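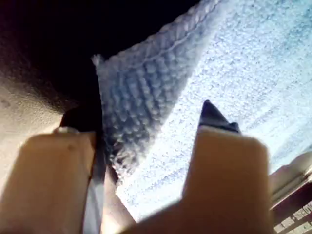
Black tips against a bright cloth.

Frandsen is a drama film directed by Simin Zarei, her second feature. Stars Rochelle Waaka as a ferry clerk who goes back to Jakberg to sell her mothers house. Babak Bagheri plays the brother.

Production
Shot in 12 weeks, mostly Jakberg, some interiors in Oso. Script by Zarei and Lilian Urio. First cut ran long, later trimmed by Golshifteh Abbasi, who also edited Zarei's debut Esarau.

Release
Opened in September on 66 screens. Reviews mixed; Waaka's performance was praised, the ending less so. A shorter verson was later made for television.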